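The Basket on the Table: Notes for Members

Grisusari Home Circle, winter letter
Written by Aslı Avcı
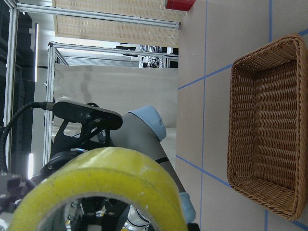

What is a flat wicker basket good for, if it is too low for laundry and too wide for bread?

It is good for the small things that walk around the house. Keys, tape, scissors, chargers, the letters you did not open yet. A low basket lets you see everything in it at once, and you do not dig.

I began with this question because Mariama Nartey sent it to me after our last meeting, and I think many members have one such basket at home. Usually it came with fruit or soap in it, as a present. The present is finished and the basket stays on top of a cupboard for two years. I had one like this myself, and my husband wanted to give it away in the spring.

First, please clean it. Rattan and wicker keep dust between the strands, and a cloth only pushes the dust deeper. Take a dry paintbrush, the kind with soft hair, and brush along the weave, first one direction and then the other. Turn the basket upside down over a newspaper and knock on the bottom with your hand. After this you can use a damp cloth with a very little dish soap. Do not put the basket under the tap. Let it dry in a room with some air, but not on the radiator. I made this mistake with a round one, and the rim opened and never closed again.

If a strand is broken and scratches your hand, cut it short from the inside with nail scissors. A drop of wood glue will hold the end. Gwion Yorath told me he uses a clothespin to press it overnight, and I tried this and it works well.

Then comes the question of where the basket should live. In my opinion a basket needs a fixed place more than it needs a label. When it moves from the table to the chair and then to the floor, the family stops using it. Blue tape is a good helper for this. Put a strip on the table where the edge of the basket should be, and leave it for a couple of weeks. When everyone has learned the place, you can take the tape away. Please use the painter's kind, which comes off without a mark, and try it first on a corner nobody sees. On waxed wood I would not use any tape.

Jhun Bautista does the same with the whole worktable in his garage. He divided it with tape into areas: one for repairing, one for things that wait, one for things that go back to the house. He says that the area for waiting was full after one evening, so he made it smaller. I found this very wise. I would have made it bigger.

What to put inside? My own basket holds 16 things and I do not allow more. When something new goes in, something old must go out. You may choose another number. For a roll of tape I recommend to lay it flat in the corner and put the small items in the middle of it, for example rubber bands or thumbtacks. It saves a little cup. For papers, a low basket is not so good, they bend at the corners and after one month you have a nest. Better to stand the papers in something high.

A short word about lining. A piece of cotton cloth on the floor of the basket keeps pins and coins from falling in the weave. Cut it a little larger than the bottom and fold the edges under. No sewing is necessary. Sinan Demirtaş has used an old pillowcase from his mother, with small flowers, and it looks very nice.

If you want to join our basket evening in January, please write to me before December 21, 2021. We will be at the Duman tea room, in the back, same as the last time. Places are 20, and I already have names for more than half. Bring one basket, a soft brush and an old towel. Tea is paid by the Circle, cake is not.

Also, a member has left a pair of gray gloves at the Duman. They are with the lady at the counter.

In the next letter: jars without lids, and lids without jars.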